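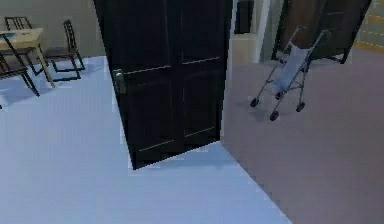
Trygve Solheim commented on the March draft that door opening should be listed as assistance, with the staff member still responsible for the resident's room, and the task labels were changed to match.

Zirka Doors – data card

Contents
1269 simulated episodes of a mobile robot working through doors in furnished interiors. 51 layouts, 12 of them held out for testing. Rendered frames, joint states and task labels are included.

Intended use
Training and evaluation of door policies for the night delivery carts at the Dilisdale and Barden care homes. Not for use near stairs.

Scene content
Paneled doors at varying angles, dining furniture, and floor items such as a stroller. Floor color can change near a doorway. Policies should not read the color boundary as a step.

Effect on staff
At Dilisdale, linen and meal rounds after 22:00 moved from aides to carts. Aides now answer cart stops – mostly at doors left ajar – and log each one. Shift length did not change. The Lindholm site declined the carts until the logging duty was written into the job description.

Known gaps
No people are simulated. Door closers are modeled with a single spring value. Handle height varies by 16 mm only.

Reporting
Send label errors with the episode number and layout name.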